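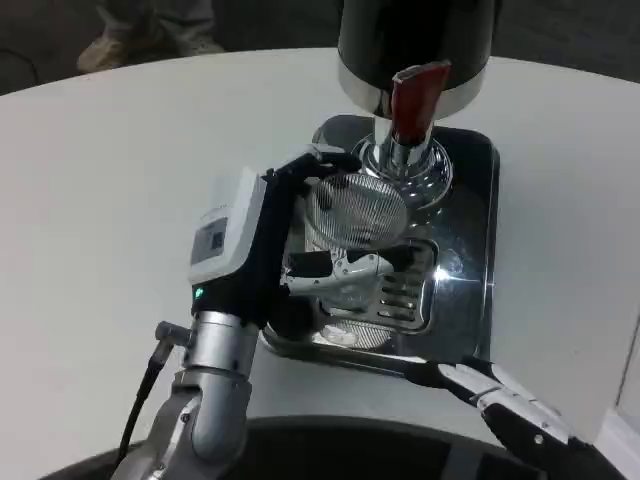

*Coffee grinder on the round table, red lever at the front.*

**3 February 2018 - Laboratory diary, Flikument teaching laboratory**

The annual review of the liquid handling equipment was opened this morning. All pipettes were recalled from the benches by nine o'clock, and the sign-out sheet was closed until further notice. Two items were still outstanding at that hour. Both were found in the cold room and have been added to the list.

The variable-volume pipettes from Bundar were checked first. Each was set to its upper limit and used to dispense water onto the analytical balance, ten times in succession, with the tip wetted beforehand. The laboratory allows a deviation of 2 microliters at a setting of 200. Every unit but one was within that limit. The exception, inventory number 1098, delivered low on all ten readings. The seal was taken out and found to be flattened on one side. A new seal has been requested from Lamptey, and the pipette has been placed in the repair drawer with a yellow tag. It is not to be returned to the bench until the full set of readings has been repeated.

The balance was leveled before work began and again after lunch, when the bubble was seen to have moved slightly. The readings taken in the last hour of the morning were therefore repeated. They agreed with the first set, and both sets have been kept in the binder.

The glass volumetric pipettes were inspected by eye. Chipped tips were noted on several of the smaller sizes and these have been discarded in the broken glass bin. The larger sizes are in fair order, although the markings on the oldest are now difficult to read. Staff are asked to use the newer set for any work that will be reported.

The rubber filler bulbs remain a matter of concern. Three had gone stiff and one leaked at the lower valve. It was proposed last June that bulbs be rinsed with distilled water after use with acids, and the notice to that effect is still posted above the sink. The condition of the bulbs suggests that it is not being followed. The notice will be printed again in larger type.

A trial order of bottle-top dispensers from Katimell arrived shortly before noon. The box contained the dispensers, the adapters for narrow-neck bottles and a printed manual, but not the calibration certificates named on the packing slip. The supplier has been informed in writing. The dispensers have been entered in the register as received and not yet approved - they may not be used for teaching until the certificates are on file.

The drying oven was set to 60 degrees for the plastic racks. The lower shelf was left empty, as racks placed there last term were found to have warped.

Work still open at the close of the day: burettes, all sizes; the repeating pipette from the preparation room; new labels for the rack by the window. The burette stopcocks will need to be greased before they are tested, and the tube of grease in the drawer is nearly finished. One tube to be added to the next order.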